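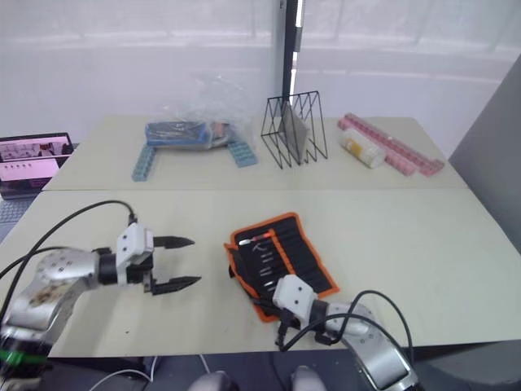
Gosling: two-armed tabletop examples

Welcome, and thank you for looking in. Gosling is a collection of recorded examples for teaching a pair of robot arms to do small, fiddly jobs on a table, the sort of thing most of us do while thinking about lunch. It was put together at Torketti by Úna Phelan and Ciarán Phelan, with a good deal of patient help from Catríona Keogh, and this version was finished on 07/03/2023.

What you get

There are 339 episodes in all, each one a single attempt from start to finish. An episode holds the view from the head camera, the joint positions of both arms, how far each gripper was open, and a short line of plain English saying what the person driving was trying to do. We wrote those lines ourselves and they do wander a bit in style (Ciarán says "pop it in", Úna says "insert"), but we rather like that and have left them alone.

The tasks

Most of the work centres on the tool roll, the orange and black one with the narrow pockets. Drivers were asked to take a tool out, put one back, or move one from pocket to pocket. The rest use things from the far table, such as the toy bricks, the bottle and the wire rack. We shift those between episodes, so please don't let your model learn that the bottle lives in one spot!

Things to know before you train

Nearly 20 episodes end in a fumble or a dropped tool. They are marked "failed" in the notes column and you can filter them out, though Ita Ní Bhriain found them handy for teaching recovery.

The window behind the tables has only thin curtains, so brightness changes a fair amount across the set.

Thin metal tips are hard to pick out against the black fabric. If your results are poor there, try the full-size pictures first.

Splits

Please keep the split file as it comes. The test part was driven entirely by Glenys Tautahi, whose episodes appear nowhere else.

Questions and corrections are very welcome, and Úna reads them all. A second version, with longer tasks, is planned for October.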